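Robots behind flowered wallpaper: an afternoon at the Vandby open day

Posted May 22, 2024

I'd signed up for this back in February, when the email promised "household-ready manipulation" and free parking. The parking was free. It was also a ten-minute walk from the door, along a service road with no sidewalk, so I showed up in a mood, and you should read the rest with that in mind.

Vandby is the kind of company that rents two floors and uses one and a half of them. For the open day they had set up demo stations along a hallway, each with a printed sign and a person in a gray polo shirt. You got a badge, a tote bag and a schedule. My badge number was 117, and I was told a couple of times how pleased they were with the turnout. The coffee was fine.

The first station was a sorting line run with a partner called Strobel. It put plastic caps into bins. I've seen a lot of machines put plastic caps into bins, some of them older than I am, and I moved on fairly fast. The second was a slide show about Nimus, their planning software, and I lasted until the word "journey" came up for the second time.

The third one was the reason I came. They call it Reltero. It's a pair of arms that are supposed to learn tidying, meaning the boring stuff that ends up on desks and in drawers and never leaves. The sign said it had been trained on 102 different household items. I asked if that meant 102 kinds of things or 102 individual things, so that a second mug would count as a new one. The polo shirt said he would find out. He was nice about it, and I'm still waiting.

I'll give them credit for the choice of task, though. Cables are hard. Anybody can pick up a block. A wire bends where you don't want it to, hooks itself around whatever is next to it, and looks like three wires when it's one. If you want to convince me that a robot belongs in a house, show me the drawer with the headphones in it.
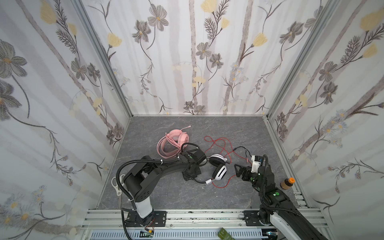
Reltero's two arms over the headphones and the red cable.

So, the wallpaper. I asked about that too, and was told the flowers make the setting "more representative of a real home." Maybe. I have never lived anywhere with walls that close together, and my desk doesn't come with a metal rail along the front. A busy pattern probably does make life harder for the vision side, and if that's the point I wish they'd said so, since it's a better argument than coziness.

The talk that went with it claimed 100 percent of the morning runs had been "completed." I wrote that down and underlined it. Completed how? Does a run count as completed if the arm drops the cable and time runs out? Does someone reach in and fix things halfway through? The answer I got was that completion is defined in the protocol. Could I see the protocol? It's internal. Fine, but then please don't put the number on a slide in letters as tall as my hand.

I also wanted to know who chooses where things go before a run begins. Does somebody toss the headphones in from above, or are they laid out with care each time, with the cable always on the same side? It matters a lot. A tangle that a person has arranged is a different problem from a tangle that just happened, and I couldn't tell from the talk which kind they test on.

The woman next to me asked the question I should have opened with, which was what it costs. No price yet. No date either. They're "exploring pilots," and I've heard that from enough companies to know it can mean anything from a signed contract to a nice lunch.

I stayed at the Reltero station for about 3 quarters of an hour, longer than at everything else put together, so clearly something in it got to me. I'd like to see it again with a drawer I brought from home. I put that on the feedback form, along with my email address and a complaint about the service road.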